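Vehicle Insurance and Personal Lines
Handout 4: Deductibles, Excess Mileage and the Total Loss Calculation
November
Prepared by Liv Ekström

1. Scope

This handout covers collision and comprehensive claims on private cars. Liability claims are dealt with separately. Have the Skevley sample policy open while reading; section numbers in parentheses refer to it.

2. The deductible

The deductible is the part of a covered loss that the policyholder pays. It applies per claim, per vehicle. Two dents from two separate incidents are two claims, even if both are reported in the same call. Students lose marks on this every year.

The deductible is subtracted after the loss has been valued and before any policy limit is applied (section 2.4). Reversing the order gives a different answer whenever the loss is larger than the limit.

Worked case. A Mato hatchback is damaged in a parking lot. The repair estimate is $1,995 and the collision deductible is $500. The insurer pays $1,495. If the owner chooses not to repair the car, the Skevley form still pays, but it may deduct the same damage from any later claim.

3. Actual cash value

Most private car policies pay actual cash value, meaning the market price of the car immediately before the loss. The purchase price and the remaining loan balance play no part. Adjusters start from recent local sales of the same model and trim, then correct for mileage, condition and options.

Mileage corrections cause the most disputes. The Gondal table used in class assigns a fixed amount per thousand miles above or below the average for the model year. Do not apply it to commercial vehicles.

4. Total loss

A car is a total loss when the repair cost plus the salvage value equals or exceeds the actual cash value. Some states set a fixed percentage instead, and where they do, the state rule governs. Write down which test is being used before doing any arithmetic.

If the owner keeps the car, the salvage value comes off the payment. The title is then normally branded, and the Sistano form excludes collision cover on a branded title until the car has passed inspection (section 4).

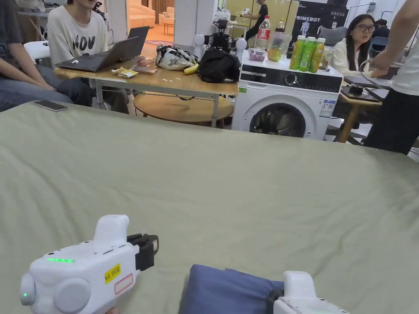
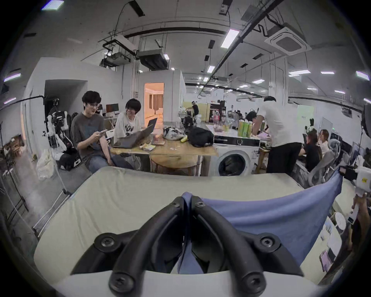 5. Gap cover

Gap cover pays the difference between the actual cash value and the loan balance after a total loss. It does not pay missed installments or late fees. Whether it repays the deductible depends on the wording, and the two sample forms differ on this point.

6. Reading and exercise

Read Alun Lloyd's note on salvage bids before the next class. Then rework the Mato case with an actual cash value of $4,200 and a salvage bid of $2,300, and state whether the car is a total loss under the formula in part 4. Show each step on its own line. Answers without the order of deductions will be returned unmarked.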